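Corrugated box (household reuse)

A corrugated box, in Australia usually just "cardboard box" or "carton", is a container made from fluted paper sheet glued between flat liners. This article covers second-hand cartons in the home, mostly for clothes and bedding. For trade packaging see Carton (freight).

Construction
Single wall board has one fluted layer and two liners. Double wall has 2 fluted layers and three liners, heavier, holds up better when stacked. Brown is the natural colour of unbleached kraft paper. Most cartons are the regular slotted type, four flaps top and bottom, the outer pair meeting in the middle. Folds flat once the tape is slit.

Sources
Supermarkets, bottle shops, chemists, parcel deliveries. Cartons from medical suppliers are well liked for clothing — clean contents, light load, board not often crushed. Mask cartons are a common one. Fruit boxes are less suitable, vent holes and sometimes residue. The Codley tip shop keeps a free stack by the gate, and the Flelullow share shed does the same from November through the summer moving season.

Old printing and labels
Printing on a reused box says what it was made for and nothing about what's in it now. Usual practice is to peel or black out the old shipping label and write the new contents on two adjoining sides. Labels left on can confuse removalists, and they carry a name and adress.

Packing clothes
Normally done on the bed, carton at one end, clothes folded flat and handed across. Jeans and other trousers go in first, folded in thirds. Jumpers next, shirts last. Rolling saves a bit of room but knits crease less folded. Doonas don't suit cartons at all and go in bags.
Full box should close without bulging. Overfilled ones split along the bottom seam, so 2 strips of tape there, more if it's going in a truck. The Bang moving guide sets 12 kg as the limit for a single wall carton of clothes, and its checklist runs to 104 items, most of them kitchen.

Storage
Off concrete floors, away from outside walls in damp houses. Board takes up moisture and goes soft, and silverfish like the glue. Plastic tubs are prefered for anything kept longer than a year or so. Wardrobe tops and spare rooms ok. Under the bed only if the carton is shallow.

Disposal
Flattened, tape off where possible, yellow-lid bin in most council areas. Wet or greasy board is handled differently from one council to the next. Torn up it also does for compost or as a weed mat.

See also: Tea chest; Packing tape; Vacuum bag; Op shop

Categories: Household storage | Packaging | Moving house

Catix Home Reference — Contact — © Catix — Last edited July 23, 2024 — Back to top

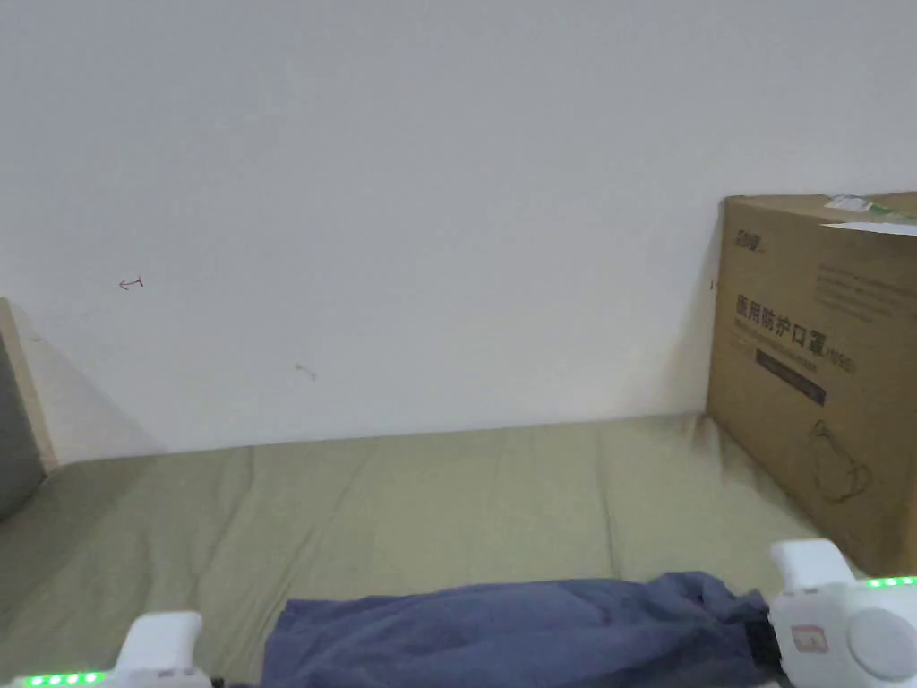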